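How the Senidus Learns to Tidy Up

The Senidus is a robot kit made by a company called Gollota. It has two arms that sit side by side and work on one table. Schools and science clubs can buy it or borrow it for a term.

Each arm bends a lot like yours does. There are joints along it, and a motor turns each joint. At the end is a gripper. A gripper is a robot's hand, but it has two fingers, so it holds things by pinching them.

Picking up a toy is easy for you. You look at it, reach out and grab. A robot has to be taught each part of that job. First, a person moves the arms through the job while a computer saves every move. Gollota says a new job needs more than 25 of these lessons. Then the computer looks for what the lessons have in common and tries the job without help.

The kit comes with a book of 15 jobs. The first ones use blocks. Later ones use things that are harder to hold, such as fruit or tools with thin handles. A round melon can roll away. A banana can bruise if the fingers squeeze too hard. A garden fork has gaps between its tines, and two forks can get tangled together.
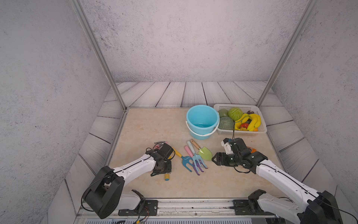 Lærke Blöndal

Garden tools come in job 19 of the bigger book, which is sold separately. A small camera on the wrist of the right arm gives it a close view of whatever is near its fingers. The tools are children's tools, in bright colors. There is a light blue bucket at the back of the table, next to a basket of fruit and vegetables.

The Senidus is slow, and it can't leave its table. An adult must set it up, and hands stay away from the arms when they are moving.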